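2 min read

ok small table thread. moving the white one on casters out of the back room today, it's been in the way since August

paid 719 for the pair from Pellano, only kept this one. rounded corners, chrome column, star base. rolls great. too great tbh

Dalia says grab the back corners and steer from there. hands wide, dont push from the middle

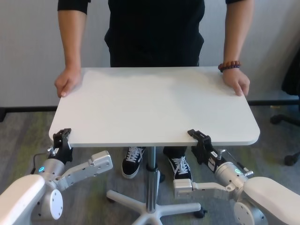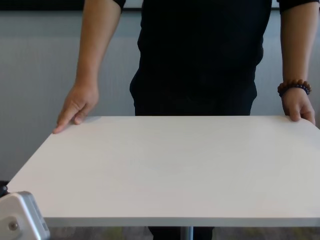

Both: hands at the back edge, top cleared.

next bit is the door strip. tilt a little, front casters over first, then the rest. go slow or teh column knocks

wiping the top down after, then its going by the window. desk lamp from Nallier if I can find the bulb

5 replies · 867 likes · 2 shares
Last updated 4:40 pm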